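# Does Folding Really Stop Wrinkles?

Grown-ups say a lot of things about laundry. "Fold it now or it'll wrinkle" is one of the big ones. Is it true? Before you believe it, ask a simple question: if folding stops wrinkles, why does a folded shirt come out of the drawer with lines in it?

A fold is a bend in cloth. A wrinkle is also a bend in cloth. The main difference is that somebody chose where the fold would go. So when you fold a T-shirt, you are trading a lot of small bends in silly places for a few long bends in places you picked. That may be a good trade, but it isn't the same as "no wrinkles," whatever the label on the laundry basket says.
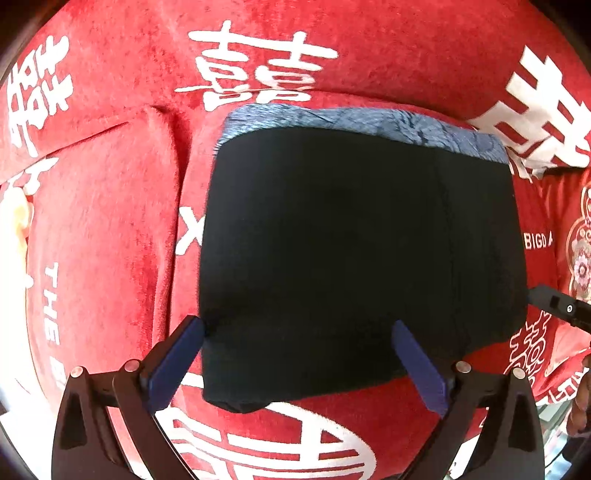 Demetrio Llorente wrote in to argue with all this. Rolling is the answer, according to him, and he has rolled every shirt he owns for seven years and never met a crease. We would like to see those shirts. A roll bends the cloth too, only more gently, over a bigger curve. A tight, lumpy roll can leave plenty of lines.

## What is happening inside the cloth?

Cloth is made of threads, and threads are made of thin fibers. In cotton, the fibers are built from very long, tiny chains. The chains hold on to each other with weak little links.

Bend the cloth and some of those links get pulled. Add water or warmth and they let go more easily. Then the cloth dries or cools and the links grab hold again, in whatever shape the cloth happens to be in. If that shape is a crumpled ball, you now own a crumpled shirt.

An iron works the same way in reverse. It uses heat (and often steam) to loosen things up, then presses the cloth flat while the new links form. People talk about ironing as if it squashed wrinkles to death. Squashing is only part of it. Try pressing a dry, cold cotton shirt with your hand and see how far you get.

## Do dark clothes wrinkle less?

Plenty of people think so. Be careful with this one!

To see a wrinkle, you need light on one side of it and shadow on the other. On a pale or medium color, the shadow stands out. On deep black, the shadow is dark and the cloth is dark, so your eye has little to work with. A black shirt could be full of small creases and still look smooth from across the room. 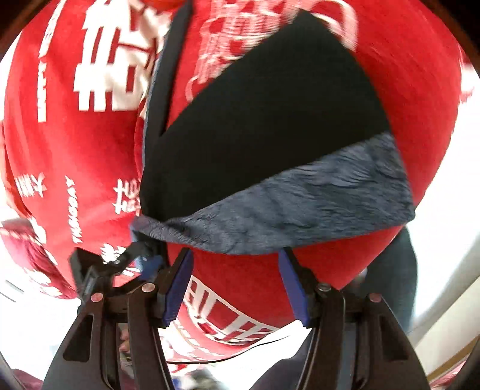 *Issue 907 · page 7*

Look at the black part of the cloth and then at the blue-grey part. The blue-grey part is full of creases and wavy lines. The black part looks smooth. Does that prove black cloth stays smoother? No. It could be flatter, or it could be a different kind of fabric, or the color could be hiding something. One look can't tell you which. You would have to touch it, or shine a flashlight across it from the side.

## Test it yourself

You need two old cotton T-shirts that match, one light-colored and one black, and a flashlight.

1. Scrunch each shirt into a ball.
2. Put both under the same heavy book overnight.
3. Shake each one out once and lay it on a table.
4. Look from the doorway. Which seems more wrinkled?
5. Turn off the light, hold the flashlight low beside each shirt, and look again.

Write down your guess before step 4. It's very easy to "remember" that you guessed right.

For a second round, fold one shirt neatly and scrunch the other. This time use two shirts of the same color. Otherwise you are testing color and folding together, and you won't know which one made the difference.

If your results don't match ours, check that both shirts were dry when you started, and that both really are cotton. The tag inside the collar should tell you.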